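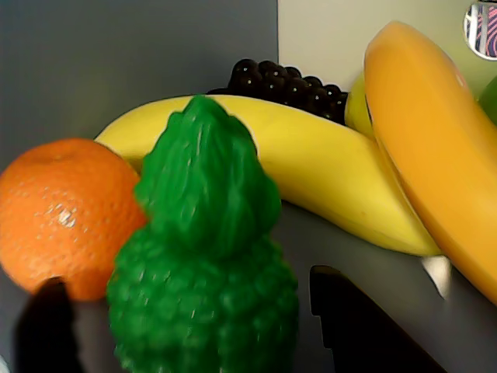
PLAY KITCHEN AND PRETEND FOOD - CHECKLIST WITH COMMENTS
Kaltotico Playroom, Stakemton
January round. Checked by Marisa Zanetti, comments mine unless initialed.

1. Orange, plastic
Condition: OK
Peel has dimples all over, and dimples hold jam. Go over it with the soft brush and not the sponge. No cracks found when squeezed. Please squeeze with both hands, as the sheet says. I know how it looks.

2. Pineapple, plastic, green
Condition: OK, clean again next round
Green from the crown down, so please stop writing "unripe" in the defects column. Someone did it in the last two rounds and the office asked me what action had been taken. The bumps on the body and the ridges in the leaves both need the brush. Top of the crown is rounded, passes the poke test on the inside of the wrist.

3. Banana, plastic, yellow
Condition: OK, watch
Run a thumb from one end to the other and feel for tooth marks. Found a few shallow ones, nothing sharp. It has been used as a telephone all winter and deserves a wipe after every session.
Comment (C.M.): Also used as a hammer. See item 7.

4. Small parts
Condition: PASS
Everything in the food bin goes through the tester tube. Anything that fits inside leaves the room the same day. One loose button failed. It was not ours, and it has gone to the office in an envelope.

5. Seams and plugs
Condition: PASS with one removal
Hold each piece under water and press. Bubbles mean a split seam, and a split seam means old bath water living inside a vegetable. One eggplant bubbled. Viola Marino would like it noted that she flagged the eggplant in the fall. Noted.

6. Washing
Condition: NEEDS WORK
Warm water, dish soap, rinse, then 30 minutes on the rack before anything goes back in the bin. The log shows the rack time as 30 minutes every single session, including the one when the rack was out on loan to the bake sale. Fill in the real number, please.

7. Play stove and shelf
Condition: FAIL, left door
Hinge screw loose again. Osvaldo Bellini tightened it while I was writing this and it was loose before I reached item 9. Needs a longer screw or a new hinge. Door taped shut until then - the children have been told the oven is "preheating," and they are being very patient about it.
Comment (F.M.): Weerakoon Hardware has the hinge. I can pick it up.

8. Bin and lid
Condition: PASS
No splinters, no pinch points. Lid stays off during play. It makes an excellent sled, and that is why it stays off and up high.

9. Labels
Condition: NEEDS WORK
The bin label says FRUIT. The bin also contains a fried egg and a pork chop. Change the label or move the chop.

Follow-up: items 6, 7 and 9. Eggplant thrown out, remove from the inventory.
Initialed: M.Z., O.B.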